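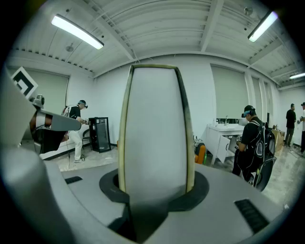
The Open Afternoon at Bondness

August is when we open the Bondness workshop to anyone who wants to try on a headset, and this year was our best yet! The hall was open until the early evening, the coffee urn was filled over and over, and 216 of you signed the guest book. Here are some of our favorite moments and corners of the building.

The headset floor
Everybody's first stop. The first try always feels strange, and then your hands come up and you forget there's a room around you at all. Turns were supposed to last 29 minutes, and plenty of people got straight back in line for another go.

The arm area
Big, gray and wonderful to stand next to. We had more questions here than anywhere else in the building, many of them from kids, and the best ones were about joints - how many, how far they bend, and what happens if you ask for too much.

Markers, markers, markers
Those bold black-and-white squares are printed right here. We've made over 2,000 since we moved in, and we still get excited when a fresh sheet comes out with crisp corners. Visitors could cut one out and take it home.

The Vokley bench
Soldering for beginners, with 90 little kits laid out in the morning and none left by closing time. A few of the blinking badges even blinked in the right order!

The Mimby wall
Sketches from the spring design evening, pinned up in the Van Damme corridor. The walking teapot got the most love, and the folding ladder with ears was a close second. They'll stay up through the fall, so stop by and add your own - paper and pens are on the shelf by the stairs.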